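Clearing Up After Snack: Does a Tray Save Time?
Group report, Qiuyue Zou and Emrys Powell
Parnville, Wed 18 February

Our handout claimed that children's snack dishes get cleared faster when everything comes back on a tray. We doubted it. The claim rested on one trial from January with no comparison group, and the people doing the clearing knew what was being tested.

We timed 40 clearings, half with trays and half without. The mean was 187 seconds with a tray and 383 without. That looks like a win for the tray, but we don't trust the gap. Marwan Mahasneh did most of the tray runs and he is simply quick.
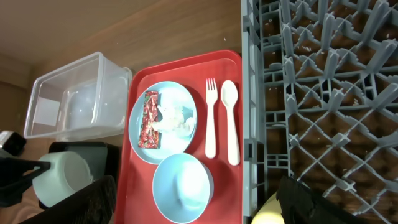

Sorting is where the time goes, in our view. A tray moves dishes from one place to another and does nothing about what is on them. A torn red wrapper left on the blue plate still has to be picked off by hand, and the fork and spoon beside it still have to go in the rack one by one. The bowl sat over the tray's lower edge, so even the carrying is less tidy than the handout suggests.

Chantal Després thinks we should rerun it with the same person on both sides. We agree — until then we would not recommend buying trays on these numbers.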